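4. Comparing the two finger sets

This section assumes you have done section 3 and the arm holds its home position without drifting. If it drifts, go back. No gripper comparison means much on an arm that sags.

The Vurkside and the Cluvitz sets both fit the same carrier. Both makers claim a better grip on smooth parts than the other. Treat the claims as claims until you have your own log.

What you need

One finger set of each make, fitted in turn
The wrist camera, focused as in 3.4
The Stulness controller, with logging switched on
The 16 test parts from the tray, cleaned and dried
A soft brush

4.1 Fitting and first checks

1. Switch off drive power at the controller. Putting the arm on hold does not count.
2. Slide the fingers on to the carrier and tighten the screws evenly.
3. Try to wiggle each fingertip by hand. If one moves and the other doesn't, take both off and start again.
4. Brush the grip faces from the root to the tip.
5. Restore power and home the gripper.
6. Open the fingers fully, with nothing between them, and save a picture from the wrist camera.

CAUTION: Homing drives the fingers shut at whatever force was last saved. Keep your hands clear, and don't trust the "soft home" setting until you have tried it on a bit of foam.

Note: Fingers may look different in size on the wrist camera even when they are a matched pair. Measure them off the arm before you send a set back. Rochelle Van Dusen returned one in April on the strength of the camera view alone, and the supplier was right to refuse it.

4.2 Setting the opening

The controller shows the opening as a percentage. It is tempting to read this as a distance, but the figure comes from the motor and knows nothing about which fingers are fitted. Set 48 on one make and you may get quite a different gap on the other.
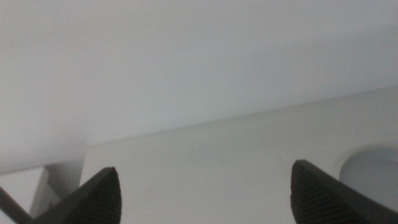 Measure the gap at the tips with a gauge and enter it by hand in the finger table. Do this at fully open and at one point halfway. Garba Amadi's notes suggest five points for each set, but we could find no difference in the results and have gone back to two.

4.3 Running the comparison

1. Load the Kamel test routine. Check that it starts at line 1 and not wherever the last person stopped it.
2. Set the speed to 300 and leave it there for both makes.
3. Run the full tray with the first set.
4. Save the log under the maker's name before changing anything.
5. Swap the fingers, repeat 4.1 and 4.2, and run the tray again.
6. Run the first set once more. People skip this step, and it is the one most likely to spoil a nice result.

If the two runs from the first set disagree by more than the difference between the makes, you have no result. Write that down and check the carrier screws.

Error 1743 means the controller believes a part has slipped. It also appears when a thin part is held perfectly well, so look at the camera picture before counting it as a drop. Ilango Rao has asked for the threshold to be made adjustable – the reply so far is that it already is, in a menu we can't find.

Leave the second set on the arm if section 5 is to follow the same day.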